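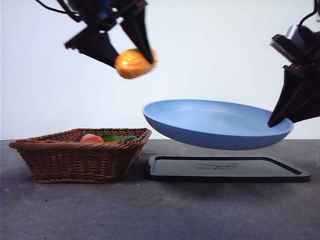
An orange and a light blue plate above the table, with a black tray and a wicker basket.

Dewan changes tableware and fruit service in its dining room

The Dewan residential centre has replaced the tableware in its main dining room and altered the way fresh fruit is served at breakfast and in the afternoon. The new arrangement began in August and applies to all 92 places in the room.

Under the previous system, fruit was cut in the kitchen before six in the morning, portioned into lidded pots and held in the cold store until service. Whole fruit is now brought out in wicker baskets, one to a table, and each place is laid with a shallow plate on a tray. Residents who want their fruit peeled or cut can ask for it at the hatch, where a board and knives are kept during service hours.

Rukhsana Kazmi, catering manager at the centre, said the pots had been the main source of breakfast waste. "Cut orange dries at the edges within a few hours and people leave it," she said. "A whole one goes back in the basket and is good for the next day, provided the skin is sound."

The plates were supplied by Clindov and are light blue with a raised rim. The centre bought 319 of them, enough for three settings and a reserve for breakages. A matt finish was chosen after the kitchen tested a glazed sample which showed cutlery marks early on. Plain colour was also preferred to a pattern, as several residents with poor eyesight had reported difficulty in telling food from decoration on the old set.

The trays are black and came from Handero. They are stacked by the door and carried to the tables at seven. Crescencio Garrido, who supervises the dining room, said the dark tray and the pale plate were meant to be used together so that the edge of the plate is easy to find. The tables have been given a grey surface for the same purpose.

Baskets are lined with a washable cloth, which is changed daily. Fruit is checked at the end of each service. Anything soft or split is removed and sent to the kitchen for stewing, and the remainder is returned to the store at 7 degrees. Citrus is kept apart from bananas and apples. Stone fruit is not put out in baskets and will continue to be served in bowls from the hatch.

Some changes were made during the first fortnight. Baskets were at first placed in the middle of each table, where they were out of reach for people seated at the ends. They now stand towards the left-hand side, with the trays to the right of them, and staff move them along on request. The order of laying was also revised. Trays go down first, then plates, and the fruit is put out last.

The total cost of the work, including plates, trays, baskets and cloths, was £1751. It was met from the centre's ordinary equipment budget. The old plates that were free of chips have been passed to the staff canteen, and the remainder were discarded.

Usha Mudaliar, who represents residents at the monthly catering meeting, said the response had been generally good, although the plates had been criticised as too shallow for porridge. Bowls have since been restored for hot cereals. A request for a second basket on the longer tables is under consideration.

The kitchen weighs its breakfast waste each morning and will compare the results with those from the same period last year. Ms Kazmi said she would not give a figure until a full quarter had been recorded, as fruit consumption usually falls when the weather turns colder.

Suggestions about the tableware or the choice of fruit can be left at the hatch or given to Mr Garrido during breakfast. The next catering meeting will be held in the small lounge at 2.30 pm, and residents' relatives may attend.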